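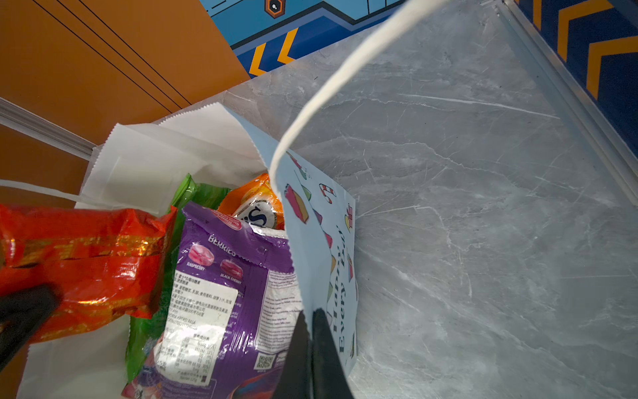
Fig. 1. Packing a gift bag, wrist camera view. Foil pack at the left finger, purple candy bag already in the middle.

Filed under: Setup Guides > Before You Buy
6 min read

Section 3: Planning and budgeting your packing station

I wrote this section after my own first order went in with the wrong fingers and no spare bags, so please read it before you fill out the Wusel order form and not after! It covers the bench, the arm, the fingers, the wrist camera and the boring stuff that eats the money. Wiring starts in Section 4.

3.1 Work out what you're packing

1. Collect every item you plan to pack. Get the real ones, in their real wrappers. A soft candy bag and a slick foil pack behave very differently between two fingers, and you want both on the bench when you choose.

2. Weigh the heaviest and measure the widest. Write both on the planning sheet (last page of the guide).

3. Do the same for the container. If it's a paper gift bag with a rope handle like mine, measure the opening with the handle standing up, because that handle arcs right over the space where the gripper wants to go.

Note: Printed labels matter if you want the camera to tell flavors apart. A purple bag that says BERRIES in big white capitals is easy. The same bag turned backside out, with a sticker over part of it, is a harder job, so budget some setup time for the backs as well as the fronts.

3.2 Choose the fingers

4. Pick the finger length first. Long fingers reach down into the bag, short ones are stiffer. I went long and I'm happy with it.

5. Order the Rurnetti soft pads with the fingers. They're $19 a pair and you'll want 3 pairs to start with. Shipping costs the same for one or for all of them (I checked, twice).

6. Ask for matte black if you have the choice. Shiny fingers threw reflections all over my camera picture.

Caution: Don't size the grip force on a full, heavy pack and then run light ones. Set it for the most delicate thing on your list and work up slowly. Keep your own hands out of the bag while the arm is powered.

3.3 Camera and bench

7. Put $290 in the budget for the wrist camera and its bracket. The bracket alone is a false saving if your camera doesn't match the screw pattern, and mine didn't.

8. Check what the camera sees with the fingers closed and with them open. They will be blurry up close. You just need enough clear view between them to find the next item.

9. Look at your countertop. Mine is a gray marble pattern and it picks up light reflections, so I set aside money for a lamp I could move. If you're still shopping for a bench, get a dull top and skip the lamp.

10. Leave room beside the bag for the arm to swing past any rails or wall panels. Fumeck will send a paper template of the arm's base if you ask. Tape it down before you commit to a bench size.

3.4 The part everyone underestimates

11. Add a line for practice stock. Paper bags crease, wrappers split, and you'll go through far more than you think in the first weeks. I spent $268 on bags and candy before I ran one real order.

12. Add a line for help. Orsolya Dudás at Lakatos did my first calibration visit and it was money well spent, even though I'd sworn I would do the whole thing myself.

13. Keep one set of spare fingers on the shelf. Put the part number on the box in marker.

Note: Prices are what I paid in June. Get a fresh quote before you send anybody a purchase order.

14. Total the sheet, then go back to step 3 and measure the bag again with something in it. A filled bag bulges, and if the opening has changed you may need the narrower fingers. Swap them on the order form now; after shipping there's a restocking fee.

Next: Section 4, Mounting the arm and running the cables

Get new guide sections by email. One message a month, unsubscribe whenever you like.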